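Splitting a long kitchen episode into subtasks

The Rustad method trains a policy on short segments instead of whole episodes. These steps assume you have Dranora installed and at least 30 recorded episodes.

1. Open an episode and play it through once at normal speed. Don't mark anything yet.

2. Mark a cut each time the gripper opens or closes. Ignore any cut closer than 12 frames to the last one - it is usually jitter.

3. Give each segment a short label with one verb and one object, such as "reach tea box". Keep the same wording across episodes.

4. Check the labels against both camera views. A grasp hidden in one view is often clear in the other.

5. Split any segment longer than 600 frames. Long segments gave us the worst results at Illstead, mostly on reaching tasks.

6. Export, then have a second person label 2 episodes from scratch. If the cuts don't match, rewrite the label list before you train.

Nassoro Obura keeps the current label list in the Kiststead folder. 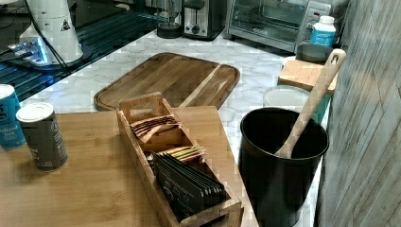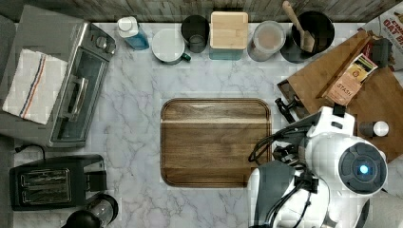 Two views of the tea task counter. The second has the gripper near the tea box.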